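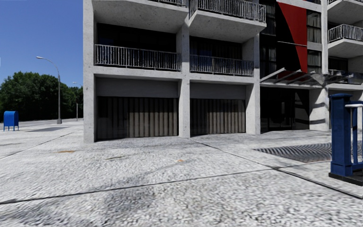
Walking to the Library: Foot Access to the Tendard Branch, Vullunholm
Final report, Urban Geography Project

1. Purpose

The project examined how residents of the Shibata district reach the Tendard branch library and why many who live within walking distance do not go on foot. The branch moved to its present address two years ago. Its opening hours did not change, but the evening bus from Gralaslow was withdrawn shortly afterward, and this made the walking route more important than it had been.

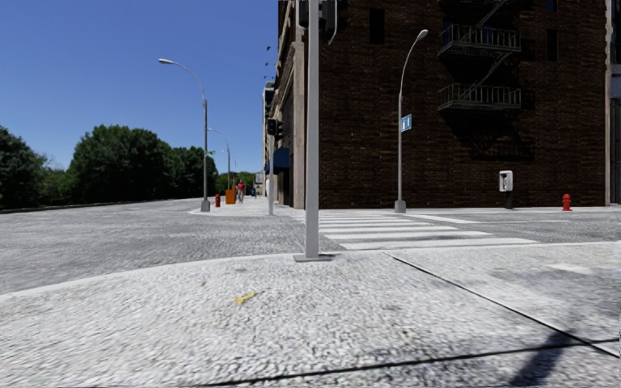
Page last changed: May, 4:40 p.m.

2. Method

A printed questionnaire was delivered to 200 households over a period of five weeks. Each household was asked to name its usual way of traveling to the library, the time of day of its most recent visit, and any part of the trip it found difficult. A total of 146 forms were returned. Forms with an unanswered question were kept, and the missing answer was left out of the tables. The group also walked the route from the district in the morning and again after dark.
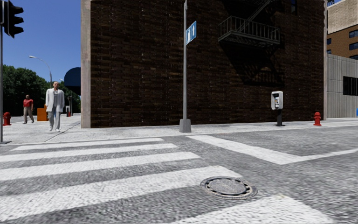 Figure 3. Crosswalk markings at an intersection.

3. Results

Of the households that replied, 88 said they usually walk. The remainder drive, ride with a neighbor, or have stopped visiting. The difficulty named most often was the return trip in the evening, especially with children or a heavy bag. Distance was named less often than the group had expected.

Several older residents wrote that they would walk if there were somewhere to sit at the halfway point. Two forms asked for the book return to be open overnight - a request that has little to do with walking but would remove the need for some late trips.

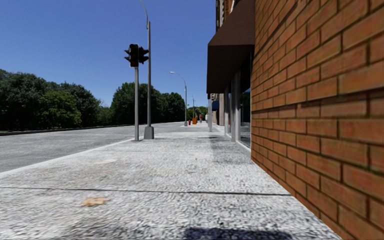
Guoqing Pan, in a written comment on the draft, objected that the questionnaire reached only people at home in the late afternoon, and asked that shift workers be treated as a separate group in any later survey. The group accepts this point. The tables in Section 3 should be read with it in mind.

4. Recommendations

The group recommends one bench on the route and a trial of later book return hours. A second survey should be carried out in winter, using the same form with a question on working hours added.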